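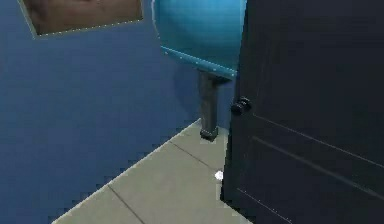 Jillwood Home Robotics – Simulation Products

Okulley Home Chore Suite

Okulley is a set of rendered rooms and chore tasks for testing the software that runs a household robot. You load a room, give the robot a job, and get a log of what it did and where it stopped. It is meant for teams who want a plain answer about whether their machine can tidy a room, open a door or put something in a drawer before they try it in a real home.

The short answer for most systems we have run is: some of it. Picking up a single item from a clear floor goes well. A door standing partly open is harder. The robot has to decide whether to go through, push it wider or take hold of the knob, and a round knob on a dark door is easy to lose when the light is poor. Small white items on pale tile are another common miss, mostly when they lie close to the bottom of a door.

What's in the suite

Okulley ships with 90 tasks in four groups: floor pickup, doors, drawers and surfaces. Each task can be run with different start positions, giving 2,010 set runs in total. Runs are fixed, so two versions of your software can be compared on the same ones.

Floor pickup covers small, light items on tile. Doors covers knobs, half-open doors and getting past without a bump. Surfaces covers clearing and wiping around things that have to stay where they are, such as an open laptop. Drawers is the group people ask about most.

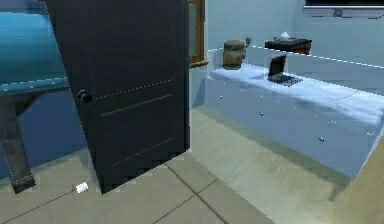

Marit Hensley

I look after the drawer tasks, so a few notes on those. Small round knobs on a long, low cabinet sound simple. The robot has to pick the right one, line up with the front of the cabinet and pull straight. Most failures in our logs are in the lining up. The gripper closes on one side of the knob, slips, and the software reports a finished pull with the drawer still shut. Okulley scores the drawer position and ignores what the robot reports.

We also score what happens on top of the cabinet. If a canister near the end gets knocked over while the robot reaches for a drawer, the run fails, even with the drawer open.

The camera view is left as the robot would have it – tilted, low, sometimes mostly wall. 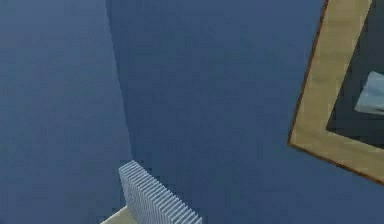

A person coming into a room at that angle turns their head and carries on. Many systems stop, or start a search from the beginning, and the time limit runs out. We set the limit at 200 seconds for a single chore. That is slow by human standards, and plenty of runs still go over it.

What it doesn't do

Okulley does not model cloth, liquids or food. If your robot folds towels or washes dishes, you will need something else for that part. A good score is also no promise about a real home. Treat it as a first check.

Requirements and licensing

Okulley runs inside Trornico 4 or later and needs one graphics card. A standard license covers one site and 1,000 runs a month, with logs saved as plain text. The Barasa add-on brings in your own floor plans and will be available in August. School and university labs can ask for the teaching license.

Page updated 26th January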